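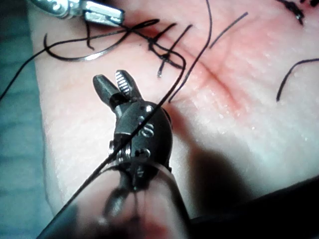
About Us

Plildale helps hospitals and teaching centers plan and budget for surgical robot training equipment. We don't build robots and we don't take commission from the firms that do. Clients pay us a flat fee, and the fee is the same whether they buy or walk away.

Evaristo Orlandini started the company after years in hospital purchasing. Natalina Melis joined him from a surgical skills lab and runs our planning work. There are 8 of us now, in one office above the Benedetti building.

What We Do

Most clients come to us with a quote already in hand. The quote covers the robot. It often leaves out instruments that wear out and have to be replaced, suture and practice pads, drapes, service visits, floor space, and staff time. We put all of it into one budget that runs the full life of the equipment.

We start by watching people train. Suturing practice uses up supplies faster than any other exercise we plan for, so we ask for real session counts before we price anything. One client had budgeted for 837 practice pads a year and needed 1,227. It's better to learn that in February than after the order is signed.

Our Tools

Tutico is our cost worksheet. Clients keep their copy and can change it without calling us. Cetent is our room planning service - power, doors, storage, and where the trainees will stand.

How We Charge

A first review costs $2,000 and includes a written report. Larger projects are priced after that review. If leasing, sharing with another center, or waiting a year makes more sense, the report will say so.

Working With Us

We take on new clients twice a year. Requests for the next round are due by 9/15/26. Please send your current quote, your expected number of trainees, and a floor plan if you have one. Natalina reads every request and will write back with questions.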